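In Defense of the Kitchen That Never Gets Put Away

I have been asked, more than once and by people who love me, when I plan to do something about the play kitchen. The play kitchen is in what used to be the dining room. It has been there long enough that we say "the dining room" the way people in old towns say "the mill," meaning a parking lot.

My position is that I don't plan to do anything about it. I arrived at this position through laziness, but I've since furnished it with arguments, and I'd like to lay them out.

Ketchup goes on a plate, for a start. In toy cooking, the bottle is served whole.
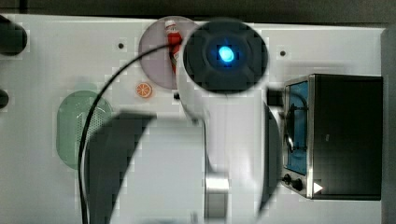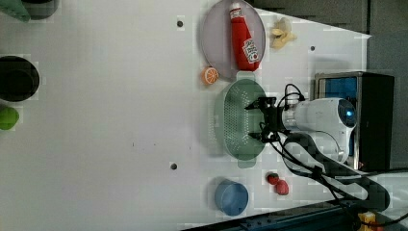

My mother-in-law, Tuulikki Hirvonen, raised four children in an apartment in Irkovside with one closet, and she believes that a toy has two conditions. It is in use or it is in its box. She will grant you a grace period while a child goes to the bathroom. When she visits, which she does every August for longer than any of us admits to finding long, she goes through the dining room at 8 in the evening with the box on her hip, and the play kitchen vanishes. By breakfast it's back. She has never commented on this. I think she believes it to be a kind of weather.

I respect her, and I want that on the record before I say she is wrong.

The trouble with the box is that a meal goes in and groceries come out. Before the box, there's a strawberry next to a cup, and the strawberry is next to the cup because it's waiting for the doctor, who is the banana, who is running behind. (I was told this. I didn't get there on my own.) After the box you've got plastic fruit. All of it survived, and none of it means anything, and the child who left an appointment half finished has to start the whole practice over from scratch, with a new receptionist.

Imagine coming into your own office to find that somebody had put every paper on your desk into a nice basket. They'd be proud of it, too. They'd stand there waiting for you to notice the desk.

I tried this argument on my neighbor Tibor Vass, who has the cleanest garage in Prarkoldale and outlines his tools on the pegboard in marker. He listened politely and said that children like order. Everyone says this. Children like order the way I like jogging, as something I'd approve of in a general way if it came up. What children like is their order, and it's not visible to us, and we step on it.

Consider what's in these sets to begin with. I own, by marriage and by birthday, parts of at least three different play food collections, and whoever assembles them has a view of human nutrition I'd like to discuss with them. There's always a strawberry. There's always an orange, already cut, so that the one kitchen task a small person might enjoy has been done at the factory. There's a bottle of ketchup and, in a great many of these sets, nothing on God's earth that you would put ketchup on. Our first set had bananas and ketchup and a corn cob. I've been served the bananas with the ketchup. I said it needed salt and was told we were out of salt.

And then there's a colander. I have strong feelings about the toy colander. It's my favorite object in the house, including the real things. A toy colander drains nothing. It's a bowl that has been excused from its duties, and it seems to me that children understand this right away, because I've seen ours used as a hat, a jail, a boat, a bed for a lemon, and a radio. The plates, by comparison, get used as plates. Nobody has ever arrested a plate.

You can't store a radio with the dishes. This is the practical side of my argument. Any system of bins requires you to decide what a thing is, and in a play kitchen that question is open. Venla Räsänen, who taught my older one in preschool and has the patience of a glacier, once spent a weekend labeling every shelf in her room with drawings: cup, bowl, fruit, pots. It was beautiful work. She told me the children used the labels beautifully as well, for a game in which they took the cups to visit the fruit. By the end of the month she'd peeled off all of them except "pots," and she kept that one only because it was holding the shelf paper down.

I've tried the bins. Let me be fair to the bins. There was a storage unit called the Slanina, which arrived in a flat carton with 140 screws and a booklet that showed a smiling man doing everything alone. It had eight drawers. I put it together over two evenings and it looked wonderful, and for two days everything had a home, and during those two days the children played in the hallway with the carton.

That was three years ago. The drawers now contain scarves, a flashlight, the warranty for the Slanina, and, in the bottom one, a single green cup that was placed there by somebody in a solemn ceremony and which I am forbidden to move.

The money people have a point, I'll give them that. My brother-in-law, Ilari Lahtinen, worked out what our family has spent on miniature food and containers for it, and came up with $300. He reads numbers aloud in a certain tone. I pointed out that he owns a boat. He said you can eat the fish. I said that in my experience you can talk about the fish, and we left it there until dessert.

But most people who want my dining room cleared aren't worried about money, or even about the floor. They're worried about company. I know this because I worry about it too. When the doorbell rings I see that table the way a stranger would: fruit on its side, a cup standing off by itself, the dishes drifting over to one end, the plate in use by a condiment. I see a household that has lost its grip. For a moment I'm ready to get the box.

Then I remember that my own kitchen, twelve steps away, looks the same. The real one. There's a real colander in the sink that's been there since pasta. There's half an orange on the counter, cut side up, going leathery, because I ate the other half and was called away. There's a cup by the stove that I'd defend if asked, since I'm still drinking it, in the sense that I haven't stopped. Nobody comes through there at eight with a crate and puts my orange in with my saucepans. If they did, I'd feel I'd been corrected.

So where would a child learn that a kitchen is a thing you put entirely away? They've never seen one. They've seen mine. What they've set up on that table is a faithful reproduction of a working kitchen halfway through something, and if it strikes visitors as chaotic, I'd gently direct them to the source material.

My friend Yi-chun Lu takes the other side, and she's the only one whose case gives me any trouble. She doesn't care about company. She runs a small guesthouse up in Pramurell, and she says she got tired of stepping around mess for strangers and wasn't about to do it for relatives. Her rule with her kids was that the play table got cleared when they were done, and that they were the ones who said when they were done. She'd ask. If the restaurant was still open, it stayed. If it was closed, they cleared it together, and it took no time, and then the table was free for whatever was next.

"It's more fun to open a restaurant than to have one," she told me. She had noticed that her kids would play hard for an hour on a bare table with everything in a heap beside it, and that by the third day of leaving it all set out they'd walk past it like furniture.

I didn't enjoy hearing that. I went home and looked at our table and tried to remember when anyone had last touched the cup. There was some dust on the ketchup. I don't say it was a lot of dust.

So I asked. I got down at table level and said, very casually, that I was wondering whether the doctor was still seeing patients. There was a long look, the kind I imagine surgeons give to people who wander in from the gift shop. I was informed that it hadn't been the doctor since forever. It was an airport. The colander was where you wait. The strawberries had missed their flight, and the orange was the lady who tells you there isn't another one until tomorrow.

I asked if the strawberries could wait in the box.

They could not. They didn't have their tickets.

I've amended my position slightly in light of Yi-chun's evidence. I now ask every so often, and I take the answer I'm given. Twice the answer has been yes, it's closed, and we put everything away, and I'll admit the table was handsome. You could see it was a table. We ate at it, even, one night, all of us in the dining room like people in a catalog, and the little one asked for the ketchup and I passed the real one, and it was set down with great care in the exact center of a clean plate.

Tuulikki comes again in August. I've told her about the airport. She listened, and said that in her day an airport went in the box as well, but she wanted to know whether the strawberries had anywhere to sleep.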